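Karim El Sherbiny keeps a list of everything his robots have done wrong, and he would like it known that most of the entries are his own fault.

He runs the soft goods bench at Netlow, a small outfit that teaches pairs of robot arms to sort, flip and stack clothing. Caps, mainly. I had asked to hear about the July incident, which people in the trade had described to me with the sort of glee usually saved for wedding disasters.

"It was one cap," he says. "You'd think from the way people tell it that somebody lost a finger."

What went wrong was easy enough to follow. Two arms shared a table, reaching in from opposite sides. The job was for the left arm to pick up a cap, turn it and pass it to the right arm, which would put it on a stack. For the pass to work, both grippers have to hold the same piece of cloth for a moment. Then one lets go. In July, neither did.

"Each one was waiting for the other to say it had a good grip," El Sherbiny says. "Very polite. And while they were being polite, they were both pulling."

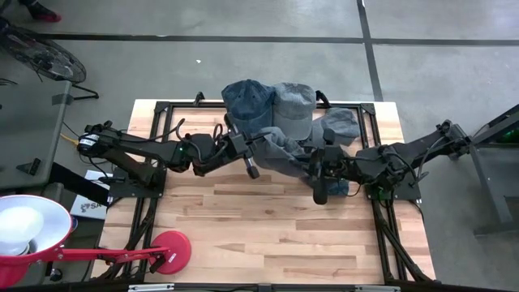

Why didn't the arms simply stop when the pull got too strong?

The force limit was set for each arm by itself, and each arm stayed under its own limit. The limits had been written back when the arms worked one at a time, and the software had no check on what the two were doing to the cloth between them.

The cloth gave up first. A seam went, all that stored-up pull was suddenly free, and the right arm swung back and hit the rail hard enough to crack a joint cover. El Sherbiny was standing at the next bench with a sandwich. He remembers the sound as "a filing cabinet falling down one stair."

He hit the stop button. That was when the second fault showed up, the one he minds more. The button cut power to the left arm only.

"So now I have one limp arm and one arm that thinks it's still at work," he says. "It went back to the pile and picked up another cap. I have never felt so ignored."

The stop circuit had been wired by the book when there was one arm. When the second went in, it got its own button, on its own side of the table, and a note was written to join the two circuits later. The note was still on the wall. El Sherbiny took it down after the incident and gave it to me to read. It says "join these," underlined, with a smiley face.

I asked who drew the smiley face. He said he would rather talk about torque.

For a while the blame went to the grippers, which come from a supplier called Findano. Findano sent an engineer, who spent two days at the bench and found nothing the matter with them, and who was, El Sherbiny says, "extremely nice about it, which was worse." The logs cleared the rest up. The arms kept time by two separate clocks, and those clocks had drifted 30 milliseconds apart. The "I have it" message from the right arm was arriving with a time stamp the left arm took to be old news, so it threw the message out and kept holding. 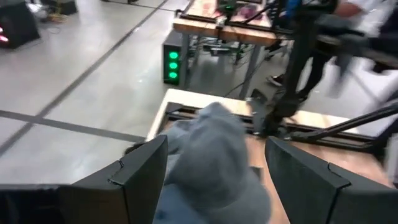

The fix for that part took an afternoon. Both arms now run off one clock, and a late message makes them open their grippers and back away instead of hanging on. Caps get dropped this way. El Sherbiny is fine with that. "A cap on the table is a bad pick," he says. "I can live with a bad pick."

The stop circuit took longer, mostly because he no longer trusted anything on the rig that he hadn't pulled apart himself. There is now one loop for both arms, and pressing either button kills everything that moves. He tests it each morning before the first run. He also had an outside safety firm, Ingvarsson, come in to try to break it. Their report ran to several pages, and he describes the tone as "a disappointed uncle." They made him lower the top speed, too, and he grumbled about that for a week before he noticed that the slower arms were missing fewer picks.

Since then the rig has done over 3,000 handoffs without a tug of war. It has found other ways to be difficult. Brims are a headache – they're stiff, the crowns aren't, and an arm that has learned one tends to be rough with the other. Dark caps on top of dark caps are a known problem as well. The cameras see one large, lumpy cap and the planner goes for the middle of it.
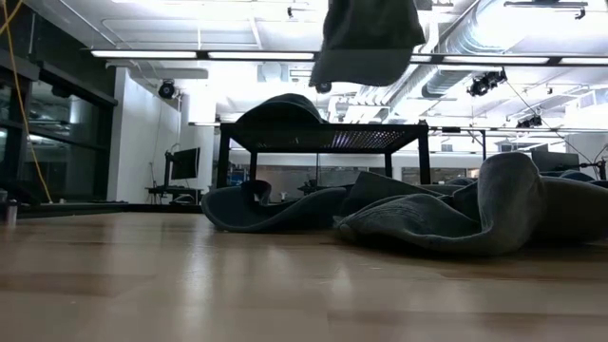

A cap in midair over the Netlow bench, with more waiting on the table.

He has had one scare since July. A sleeve wrapped itself around a finger, and the arm carried it off across the table like a flag until someone pressed stop. Both arms went dead at once. "Beautiful," he says. "I nearly cried. The sleeve was ruined."

The cracked joint cover sits on a shelf over his desk. A customer, Flatitz, asked about it on a visit, and he told them the whole story, including the sandwich. They signed anyway, on the condition that they got a stop button of their own to hold during the demo. He gave them one with a long cord. It works, he says, and they did press it, just to see.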